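Dirberg Adds Robot Sorting Cells at Teltum Plant, Moves Packing Staff to New Roles

Company says no jobs will be cut as the hand sorting line winds down

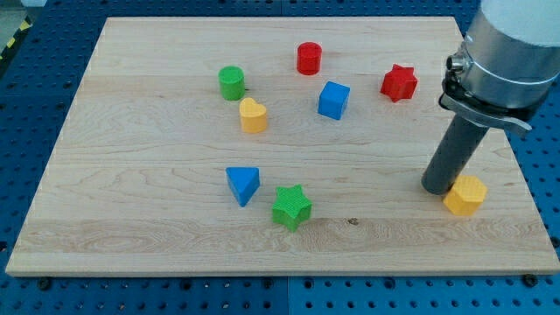 What is changing at Teltum

TELTUM, September 15, 2026. Dirberg, which makes and packs shape puzzles and learning sets for preschools, has started using two robot sorting cells at its Teltum plant. The cells were built by Gunnlaugsson and run on Vustex control software.

Until this summer, all loose pieces at Teltum were sorted by hand. Workers stood at a belt, picked out hearts, stars, cubes and cylinders by color, and dropped them into trays for packing. Some 80 people work at the plant, and most of them have spent time on the belt.

Each cell has one robot arm over a flat work surface. Pieces of mixed shapes and colors are spread out, and the arm takes them one at a time. Setup work is done on a wooden board fixed to a perforated table, using small blocks in red, green, blue and yellow. Operators use the board to check the arm's reach and the height of the tool before a new set goes into production.

Training and job changes

Sorting staff were offered training as cell operators. The course lasts 5 days and is given at the plant during paid hours. It covers starting and stopping the cell, changing the tool, loading a new set of shapes and clearing a dropped piece. Repairs to the arm stay with the maintenance team.

Workers who did not want to run a cell have moved to final inspection, kit packing or the returns desk. Pay grades stay the same for everyone who moves, and operators who finish the course go up one grade.

The night sorting shift has ended. Staff from that shift now work days or early evenings. The company said the change in hours was the most common question at staff meetings and that the evening schedule was redrawn after those meetings.

Hand sorting continues for very small parts and for short runs, where setting up a cell takes longer than the job itself.

Next steps

Dirberg will review the cells with plant staff in November. The review will look at missorted pieces, downtime, and reports of wrist and shoulder strain. A decision on more cells will follow the review.

About Dirberg

Dirberg makes wooden and molded learning materials for preschools and day care centers. Its packing and shipping work is based in Teltum.

Press contact: Dirberg Communications Office, Teltum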